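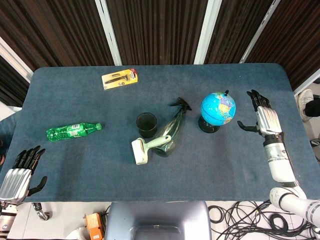 Right hand stops mid-grasp with a "thermal" fault, but the hand isn't hot. Is the vendor fobbing me off?

Posted by feltside in Robots and Automation > Faults and Safety
478 views, 3 replies

We run a two-armed robot over a felt-covered table, sorting household stuff: bottles, a lint roller, a small globe, packaged razors, that kind of thing. Since June the right hand has been quitting in the middle of a grasp. The fingers stiffen, the arm holds where it is, and the log says code 1668, "finger drive over temperature." The left hand has never done it.

Moreira sold us the hands, and their support says it is heat and we should rest the hand between runs. I don't buy it. I put a contact thermometer on the back of the hand right after a stop and got 30 degrees C. It has also faulted on the first pick of the morning, four minutes after power-up. Resting it changes nothing that I can see.

What worries me more is the restart. Twice now, clearing the fault made the thumb snap shut before I had asked it to do anything. My fingers were close the second time. Support calls this "homing behavior" and says it's normal. Is it?

Controller is a Drelik, software is whatever came with it. I haven't opened anything up.

modbridge_tech
Update the firmware. We had random faults on ours too and they went away after the update. Also check that the fan filter on the controller is clean.

Ott Kairys
I'd be careful with the answer above. "Random faults went away" could be the update, or it could be that somebody unplugged everything and plugged it back in to do the update.

Your 30 degrees on the shell doesn't clear the motors, by the way. The finger drives are inside and the shell can lag well behind them. The fault on the first pick of the day is much better evidence. A motor that has been off all night doesn't cook in four minutes of next to no work, so I'd look at the sensor wiring before I believed the sensor.

On a lot of hands an open sensor wire gets read as a very high temperature, so a broken wire and a hot motor give you the same code. I can't promise Moreira did it that way. Ask them straight out: "What does the log show if the temperature sensor is disconnected?" If they won't say, you've learned something about their support.

Then pull the raw temperature log, if they let you have it. Real heat climbs. A bad connection jumps from normal to something silly in one sample and often jumps back. If you see the jump, look at when it happens. Ours did it only with the wrist bent back, and the cause was a cable that got pinched at the wrist joint. We had lost nearly a month to "let it cool down" by then.

Swapping the left and right hand cables at the controller can help too, but only if the manual says they're interchangeable. Power off first. If the fault moves to the left hand, your problem is in the controller.

As for the thumb, no, I would not accept "normal." Maybe it does home after a fault. Plenty of machines do. But clearing a fault should not move anything until a person gives a separate start command, and if it's built to move on reset, that needs to be in the manual in plain words. Until you have that in writing, nobody reaches over the table with the drives powered. Clear the fault from outside the arm's reach, and if something has to be pulled out of the fingers, cut the power and lock it off first. Don't count on the stop in the software for this. And check what the hand does when power drops, as some let go and some keep their grip.

I'd also write down both thumb incidents with the time and the log lines, and send them to Moreira as a safety report, separate from your ticket about the heat. Otherwise they'll close both with one reply.

feltside
Got the raw log. It goes from 31 to 150 in one sample, sits there, and drops back to 31. So much for heat. Moreira now says they'll "look into the harness" and still won't answer about the disconnected sensor. Haven't tried the swap, the manual doesn't mention it either way. We've stopped using the right arm for now and the safety report went in separately.

midgate_lurker
Same code here, different hand. They replaced the whole unit and never told us what was wrong with the old one. It's been fine, but we only run it a couple of hours a week so I wouldn't read much into that.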